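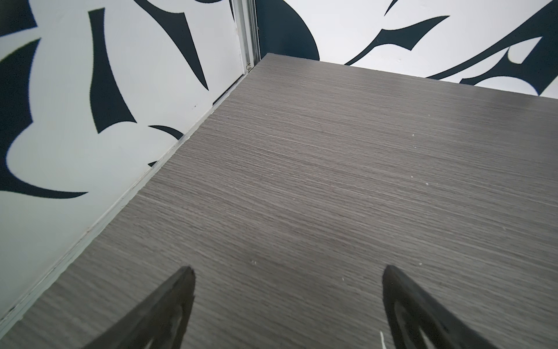
Fig. 1. Gripper open over the grey worktop, seen from the wrist camera.

Brascombe Shared Workshop
Building a Small Arm at Home - Handout 4: Fingers, Wrist Camera and First Touch

Welcome back! By now you should have an arm that stands up on its own, moves every joint without grinding, and parks itself when you press the big key. Tonight is the part I look forward to every time we run the course, when the arm gets fingers and a view of its own. Bring your handout 3 notes on joint limits, as we'll use those numbers again in section 3.

1. Fitting the fingers

We're using the Fimutier finger pattern, the tapered one. The files are in the shared folder, left and right separately, and they are mirror images, so label them as they come off the printer. Print them flat on their backs. The outlines come out a bit grainy on our machine and you can leave them like that, but do clean up the very tips with a fine file (little strokes, away from the point).

Screw each finger to its carriage with two short screws, only finger tight to begin with. Close the gripper by hand. The tips should meet before the rest of the finger does. If one tip rides higher than the other, slacken that side, push it level against the bench and tighten again. Most people need a couple of goes at this, and it is well worth the fuss - a gripper with uneven tips will tip over every small part you offer it.

2. The wrist camera

Clip the camera into the Closia bracket with its cable leaving towards the elbow. Leave a loop of slack at the wrist, enough for a full turn in both directions, and hold it with a cloth tie. Plastic ties chew the cable over time.

Aim matters more than anything else here. In Fig. 1 both fingers come up from the bottom of the picture, with their tips at much the same height and a good wide gap between them. That is the view to copy. You want to see the tips and a decent stretch of bench beyond them. If you can see only one finger, the bracket is twisted. If you see a lot of knuckle and hardly any bench, tilt the camera up a notch.

Have a look at the worktop too. It has a fine grain running across it, a soft shine in places, and a few tiny white specks. To your eye they are nothing, but a program that hunts for small pale things on a dark surface may get very excited about them! The same goes for the bold dark shapes on the white walls. We'll deal with both in section 4.

3. Touching down

Now for the fun bit. Power up, home the arm, and run the script called touchdown. It lowers the gripper in small steps and waits for you to press a key between each one.

Set the speed to 200 in the settings file before you start. Please don't be tempted to go faster tonight.

Keep your free hand on the stop button and your sleeves out of the way. Lower until a strip of paper only just slides under the tips, then write down the wrist reading. My own arm at home gives 769 at that point. Yours will be different, so don't type mine in. Repeat at the four corners of your working area. If the corners disagree a lot, check the base clamp first and the shoulder screws second.

Near a wall, stop early. The fingers are wider further back than they are at the tips, and it's easy to watch the points and forget the rest. I have a nice scrape on my kitchen tiles from exactly that.

4. Telling the program what to ignore

Open the viewer and draw a box round the part of the worktop you mean to use. Anything outside the box is thrown away, walls included. Then set the smallest size of thing the program should care about. Start at 11 and go up until the specks stop being picked out. Go too high and you'll lose the small washers, so test with one of those before you save.

Wipe the bench first, of course. Some marks won't wipe off, and the size setting takes care of those.

Try the whole thing with the overhead lamp on and again with it off. A shiny patch can move a surprising distance when the light changes, and it is lovely to watch on the viewer once you know to look for it.

5. Before next session

Write down your touchdown readings and your size setting, and bring them on paper. Take home a spare pair of fingers from the tray if your printer is playing up. Those using the older Hämmerli servos should also check the horn screws, which work loose after an evening of small steps.

If you have time, practise opening and closing the gripper over bare bench with the viewer running. Watch how the tips move in the picture and see if you can stop them at the same gap each time. Next session we pick up foam blocks, starting at 7 pm. Bring a mug.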